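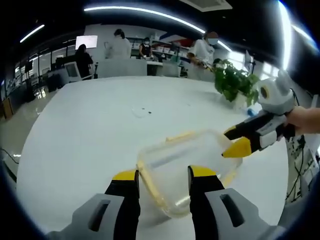

Environment & Health

The Long Wait for Clean Water at Kullside

Residents of Kullside have boiled their tap water since July, when routine sampling found raised manganese in two of the bores that supply the town. The regional health service has advised that infants should not be given the water in any form, boiled or otherwise. For the 983 households on the scheme, that advice has meant a weekly trip to the depot on Pagano Road.

The bores lie downslope of the former Grirkon tailings dam, which closed in 2000. Whether the dam is the source remains in dispute. Grirkon's successor company, Orari, maintains that manganese occurs naturally in the valley's groundwater and that its own monitoring wells show no trend. Hajar Abdelaziz, a hydrogeologist engaged by the district council, has reached a different view. Her report notes that readings rose after each of the past nine heavy rain events, and recommends that the dam's eastern drain be inspected.

"The pattern deserves an answer," she told a public meeting in the town hall. "At present the drain has not been opened."

Finn Rathjen, the district's environmental health officer, said the council had asked for access to the site and was awaiting a reply. A temporary filtration unit has been ordered for the northern bore. The southern bore will stay offline until further testing is complete, and the depot will continue to open from 7 am.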